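Food and Table Service, Unit 4: Portioning and Placing at a Shared Table

Notes for the Monday group. Read with the Orkis worksheet, which has the layout grid and the marking table.

The unit deals with moving single items of food between a flat work surface and a bowl. Melon and bread are used throughout. Melon is soft and slips; bread keeps the mark of any pressure put on it. A ruled cutting mat is used so that positions can be read off the printed lines.
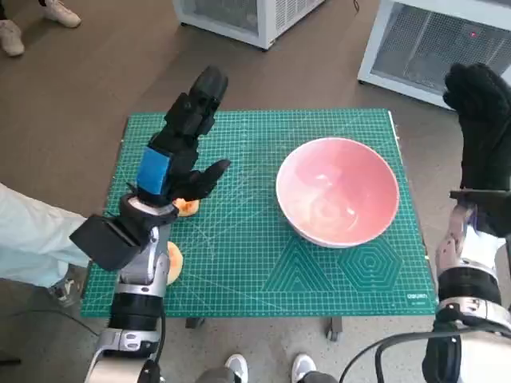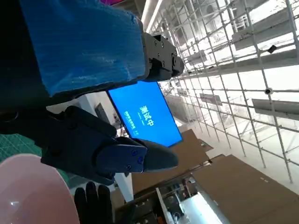
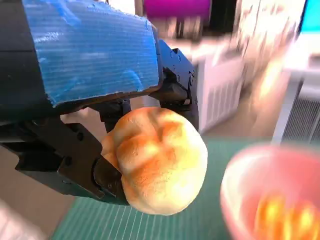

## 4.1 Laying out

1. Set the mat square to the table edge. The printed grid is the only reference used in this unit.
2. Place the bowl on one half of the mat and keep the other half for food. The whole base of the bowl must rest on the mat.
3. Leave a clear gap between pieces. Melon pieces that touch tend to be picked up as a pair.
4. Note the starting square of each item on the worksheet.

## 4.2 Soft fruit

Cut melon has a wet face and a firmer outer face. Hold it across the firmer faces where the shape allows. Lift straight up before moving sideways, as dragging leaves juice on the mat and changes the grip for the next piece. Lower the piece into the bowl until it touches, then release. Dropping from the rim is marked as a fault.

## 4.3 Bread

Buns with a scored top are weakest along the grooves. Hold from opposite sides, below the widest point. A slight bulge beside the contact area is acceptable. A dent that remains after release is recorded as damage, and a split groove counts as a failed transfer.

## 4.4 Recording

Complete one line per item: start square, end position, condition. Use the Kuusk codes on the back of the worksheet. Wipe the mat between fruit and bread, and dry it before the bread is set down.

Work in groups of 2. Each group submits 9 completed lines, with both food types represented.

Reading: Plattner, K., *Handling Soft Foods*, Prerness course reader, chapter 2. The Clorbridge tables at the end of that chapter are not needed until November.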